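Modul Arbeit und Automatisierung
Handout zu Sitzung 4: Fahrausbildung mit automatisierter Auswertung
Stand: 15/07/2026

Ausgangslage

In der letzten Sitzung ging es um Lager und Leitstelle. Heute kommt ein Arbeitsplatz dazu, der auf der Straße liegt: die praktische Ausbildung von Motorradfahrern, bei der die Lehrkraft im Auto hinterherfährt. Wir arbeiten mit dem Fallbeispiel Hanrahan, einem Ausbildungsbetrieb mit 14 Lehrkräften. Der Betrieb hat das Auswertungssystem Vastov eingeführt. Es schneidet Fahrten mit, zerlegt sie in Abschnitte und schlägt für jeden Abschnitt eine Bewertung vor, etwa zu Abstand, Spurwahl und Blinkverhalten.

Grundlage der Fallstudie sind 136 Ausbildungsfahrten. Zum Vergleich liegen Protokolle aus der Zeit davor vor, die von Hand geführt wurden.

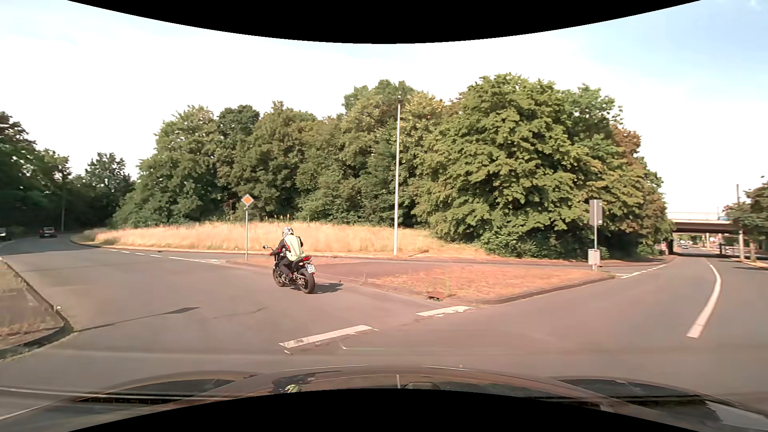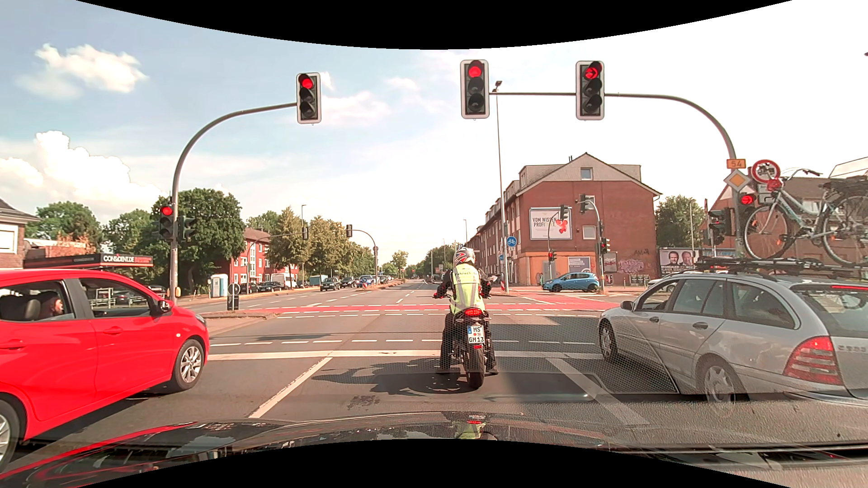

Kreuzungsbereiche und Nebenstraße, jeweils aus dem nachfolgenden Auto
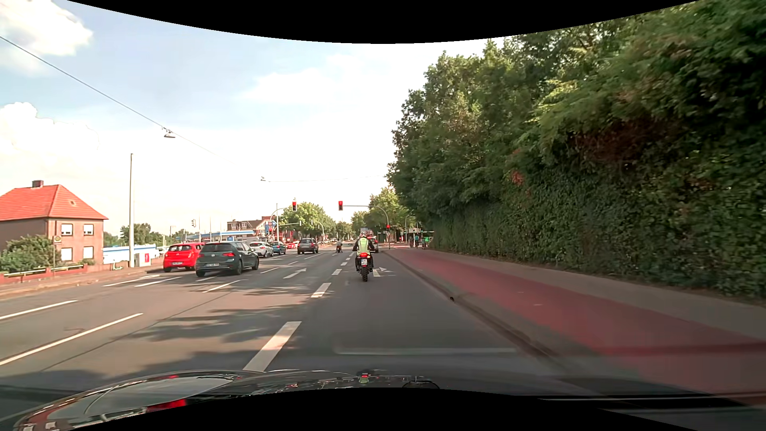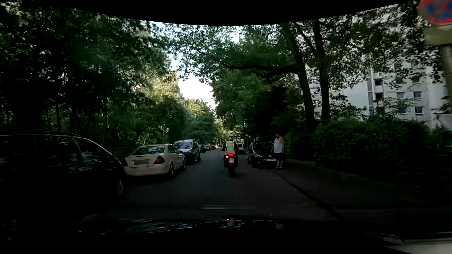
Die Tätigkeit der Lehrkraft besteht vor der Automatisierung aus drei Teilen, die gleichzeitig laufen: selbst fahren, den Fahrschüler beobachten und über Funk ansprechen. Das Protokoll entsteht erst nach der Fahrt, aus dem Gedächtnis. Mit Vastov fällt dieser vierte Schritt weitgehend weg. Im Stand vor den roten Ampeln, mit beiden Füßen des Fahrers am Boden und einem Rechtspfeil im Signal daneben, hat das System wenig Mühe: Die Situation ist durch Haltlinie und Lichtzeichen klar gegliedert. Schwieriger ist die schattige Straße mit den geparkten Fahrzeugen. Neben dem schwarzen Auto rechts steht ein Mann und hat den Kopf zur Fahrbahn gedreht. Eine erfahrene Lehrkraft bezieht eine solche Person in ihr Urteil ein. Vastov bewertet in der untersuchten Fassung nur Fahrzeuge, Markierungen und Signale.

Was sich für die Beschäftigten ändert

Zeit: Die Nachbereitung wird kürzer. Der Betrieb hat die gewonnene Zeit zunächst den Lehrkräften überlassen, ab September wurde sie mit zusätzlichen Fahrten verplant. Im Interviewmaterial ist das der häufigste Kritikpunkt.

Urteil: Die Lehrkraft kann jeden Vorschlag ändern, muss die Änderung aber begründen. Eine Zustimmung braucht keine Begründung. In den Unterlagen sind 164 Änderungen dokumentiert. Wie viele Vorschläge trotz Zweifeln übernommen wurden, lässt sich daraus nicht ablesen.

Kontrolle: Mit dem Fahrschüler wird auch die Lehrkraft erfasst. Abstand und Geschwindigkeit des Begleitfahrzeugs fallen als Nebendaten an. Der Standort Puvthorpe löscht sie nach der Besprechung, der Standort Kesville bewahrt sie auf und hat dafür eine eigene Vereinbarung mit der Belegschaft geschlossen.

Qualifikation: Neue Lehrkräfte lernen das freie Protokollieren nur noch in der Einarbeitung. Ältere Kollegen halten das für einen Verlust, jüngere beschreiben die Aufzeichnungen als Hilfe im Gespräch mit dem Fahrschüler.

Begriffe für die Klausur

Teilautomatisierung, Entscheidungsvorschlag, Begründungslast, Nebendaten, Tätigkeitszuschnitt.

Zur Vorbereitung auf die nächste Sitzung

Lesen Sie die beiden Betriebsvereinbarungen im Reader und vergleichen Sie die Regelungen zur Speicherdauer. Notieren Sie außerdem, welche Teile der Tätigkeit nach Ihrer Einschätzung bei der Lehrkraft bleiben sollten. Eine halbe Seite genügt, Abgabe über den Kursordner.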